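Speaker Notes: Business Travel Policy Briefing for Department Leads
Presenter: Kelly Fagundes, Travel Services, Motaung
Running time: 14 minutes, questions taken throughout

Slide 1. Welcome
Thank attendees for joining. State the purpose of the session: to present the revised travel policy, which takes effect in February and applies to all staff who travel between the Plostumano and Fustham offices.

Slide 2. Where we stand
Last year the company paid for 374 overnight trips. Most were booked less than a week ahead. Late booking remains our largest avoidable cost, and department leads are asked to raise it at their next staff meeting.

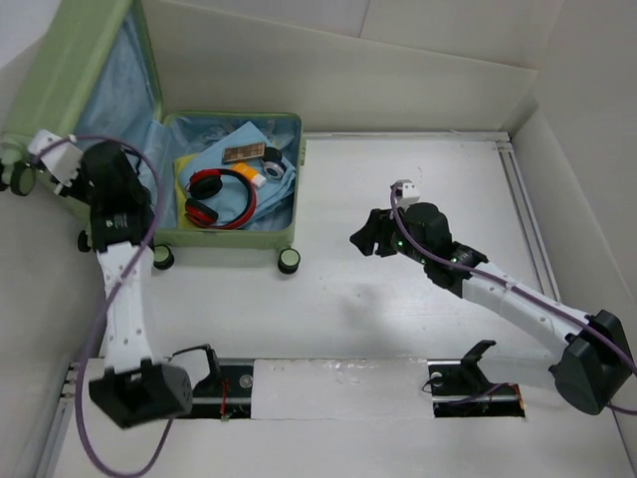 Under the revised policy, travel requests must be entered in Mamivix at least ten working days before departure. Requests entered later will need the written approval of a department lead. Pause for questions on approvals before moving on.

Slide 3. Baggage
The company will pay for one checked bag on trips of three nights or more. Shorter trips are limited to carry-on. Overweight fees will not be paid back unless the traveler is carrying company materials and has noted this on the request.

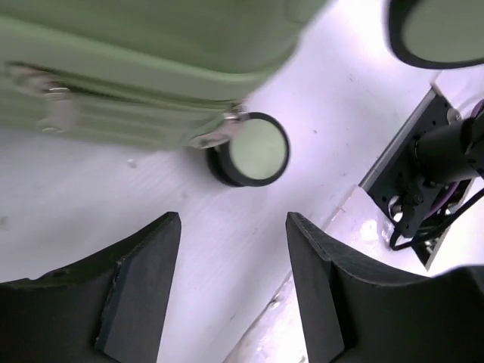 Hard-shell suitcase, detail of caster wheel.

Staff may claim for damage to personal luggage on a company trip. Claims must include the airline report number and must reach Travel Services within 60 days of return.

Slide 4. Meals and lodging
Refer to the printed rate table. Daily meal rates now differ by city. Receipts are no longer required for meals under the daily rate, but are still required for all lodging. Breakfast may not be claimed where the hotel includes it in the room price.
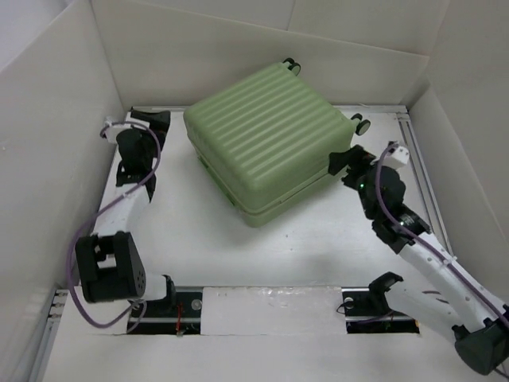
Travelers who stay with family or friends may claim the meal rate only. Spending on any single trip above $3,000 goes to Finance for review before booking.

Slide 5. Comments from the pilot group
Read the following aloud.

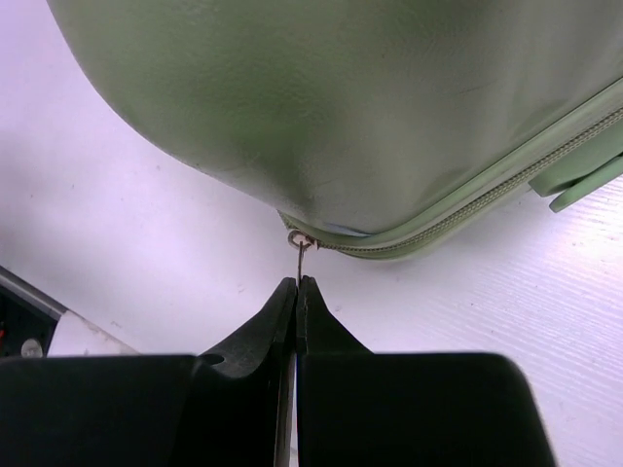 Mahtab Mirzaei wrote that the ten-day rule was workable for planned meetings but too strict for urgent site visits, and asked that "a same-day route to approval be kept open for Fustham."

Reply: the request has been accepted. Urgent site visits may be approved by telephone until 6 p.m., with the Mamivix entry completed on return.

Slide 6. Next steps
Department leads should share the policy summary with their staff and send the names of frequent travelers to Travel Services. Hand out the rate table at the door.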